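## 4. Setting up your first chore: sofa cushions

Welcome to the fun part! By now your Szabo two-arm kit has passed the Druvico self-check, and you're ready to see whether it can tidy a living room. Can machines do household chores yet? Our answer in this edition of the guide is "some of them, slowly, and cushions are a great place to find out." A cushion is soft, light and forgiving – and it changes shape every time you touch it, so it's a real test.

The Wotatska cushion routine was tuned over 1,000 practice pickups in the Pleseck test apartment. Of the last 525, it finished 449 without help. We're thrilled with that number, but it does mean you should stay close by.

### 4.1 Before you start

1. Put the base on a hard, level floor, facing the seat.
2. Keep the space between the arms clear.
3. Route the arm cable along the outer side of the arm and leave enough slack for a full reach.
4. Move loose cords out of the base's path. Cords farther back in the room can stay if the base won't drive there.
5. Check the finger covers for tears or worn spots. A worn cover can still grip, but replace it before a long session.

> **Caution:** Stand outside the reach of both arms while a routine is running. Keep the stop button in your hand.

### 4.2 Running the pickup

1. Choose **Soft items > Cushion** in the menu.
2. Set the speed to 3. You can go faster later, and you'll want to!
3. Pick the working arm. The other arm holds its position with the gripper open.
4. Press **Start** and watch the first contact. The gripper should press into the cushion before it closes.
5. If a finger slides off twice, press **Stop** and turn the cushion so a corner or seam faces the arm.

> **Note:** Shiny tile can throw bright streaks into the head view. Try closing a curtain or turning off one lamp if the routine keeps losing the floor line.

Head view and wrist view, living room with a tiled floor:

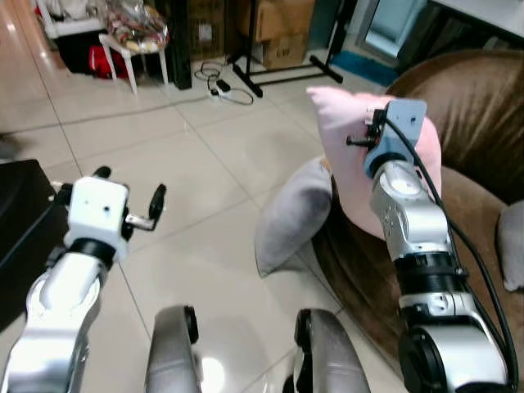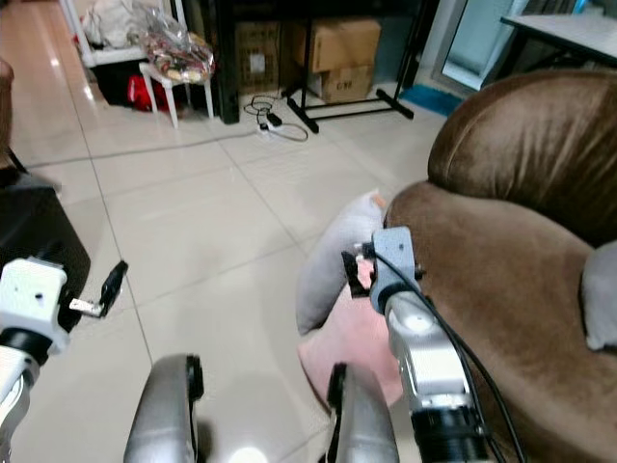
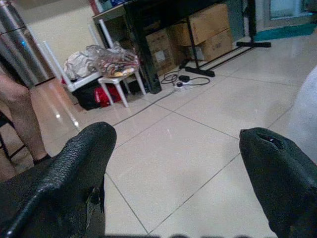

### 4.3 If the routine stops early

- **"No edge found":** two cushions are touching. Pull them apart by hand and press **Resume**.
- **"Cable load high":** the cable has caught on the seat or an armrest. Press **Stop**, free it, then send the arm home.
- **"Finger check":** wipe both fingers with a dry cloth and run the self-check again. If the message comes back, change the covers as shown in section 7.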